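**Re: Visiting fellowships at Skandamdale — eligibility and residence**

Dear colleagues,

Several members of the list have written since the call for visiting fellows in security and conflict studies was circulated. I reproduce one of the messages below, with the sender's permission, and reply to it here so that all prospective applicants have the same information.

> The call says that fellows must be "in residence" at the Skandamdale Centre, but it does not say for how long. I hold a teaching post and could not be away for a whole term. Would a shorter stay be accepted? I should also like to know whether work on the financing of armed groups falls within the theme, or whether the Centre is looking only for studies of recruitment.

On the first point, the fellowship runs for six months, of which two must be spent at the Centre. The two months need not be consecutive. Applicants with teaching duties should set out their proposed dates in the covering letter and attach a note of agreement from their head of department.
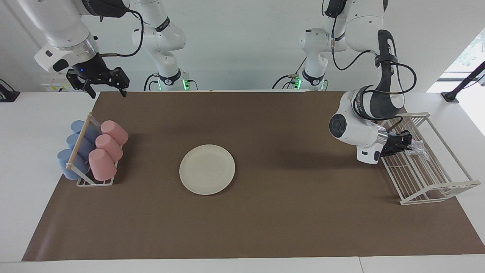 On the second point, the theme is to be read broadly. Financing, recruitment, propaganda and the return of former fighters to civilian life are all within scope, as is historical work where it bears on present policy. Proposals that depend on interviews must include evidence of ethical approval, or a timetable for obtaining it. The Centre cannot grant approval on behalf of another institution.

Fellows will have access to the Halora collection, which holds 91 boxes of pamphlets, court papers and private correspondence. Part of the collection remains closed at the request of the donors — applicants who intend to rely on it should write to the library before submitting. The Avram reading room is open to fellows throughout their stay, and papers may not be removed from it.

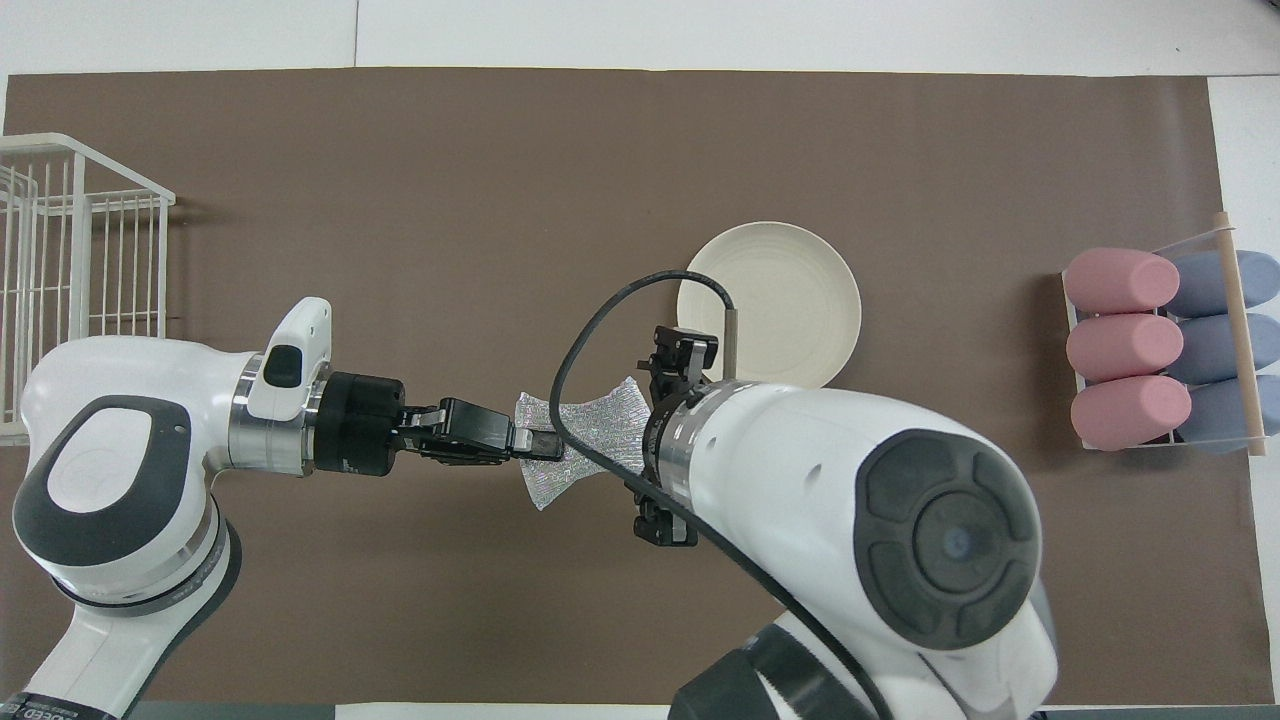
**Ayantu Woldemariam**
Fellowships Secretary, Skandamdale Centre

Applications should be sent as a single file containing a covering letter, a curriculum vitae and a research proposal. Referees are asked to write to the Centre directly. Applicants already affiliated to Unis may name one referee from within the network; the other must come from outside it.

The closing date falls at the end of July. Late applications will not be considered, although a reference that arrives shortly after the deadline will be added to the file. Questions of general interest may be put to the list, and those concerning personal circumstances should be addressed to me.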